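Home | Journal | Current issue | Archive | For authors

Filed under: Workplace Studies, Social Media

Personal social media use and output in a small office: results from two sites
Ifeoma Akinola and Obinna Anozie

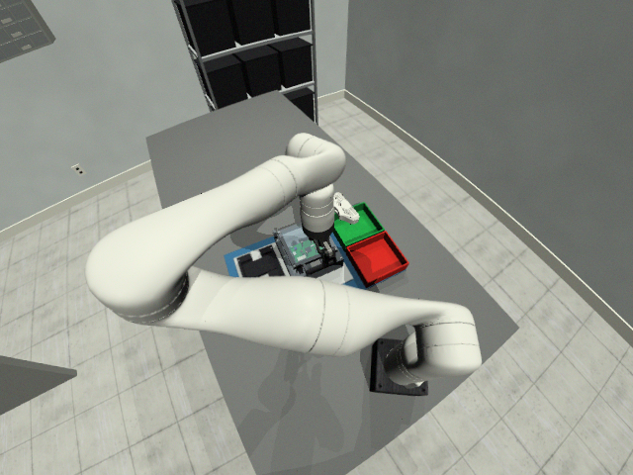

Figure 1. Simulated white robot arm over a table, with the gripper reaching down into a transparent box.

4. RESULTS AND DISCUSSION

4.1 Time spent on personal accounts

The 200 staff who agreed to take part were drawn from the Kedotcombe and Skurkville offices of Toprak, a parcel insurance firm. Browser activity was logged by Iretti, a desktop timer already in use at both sites for billing. Logging began in November and ran for 10 weeks. Phones were not covered, and the totals given here should be read as a lower limit on personal use.

Use was unevenly spread over the day. At both sites it rose shortly before lunch and again in the last hour of the shift. Visits were mostly short, and long visits were largely confined to staff waiting on a reply from a claimant. We found no clear link between total time on personal accounts and the number of claims closed.

4.2 Interruptions

The number of separate visits was a better guide to output than their combined length. Staff who checked often, even briefly, took longer to return to an open claim and reopened more files the next day. This held at the two sites, although the effect was weaker at Skurkville, where claims are handled in pairs – a colleague may keep the file moving while the other is away from it.

Self-reported use did not match the logs well. Light users tended to overstate their time and heavy users to understate it. Earlier survey work that relies on recall alone may for this reason have understated the gap between the two groups.

4.3 Limits of the data

Staff knew that they were being logged, and some will have moved their personal use to a phone. The firm also changed its claims form midway through the period, which affects closing times at Kedotcombe more than at Skurkville. Section 5 repeats the analysis with the weeks on either side of that change left out.

We use cookies to remember your settings and to count visits. Accept | Manage cookies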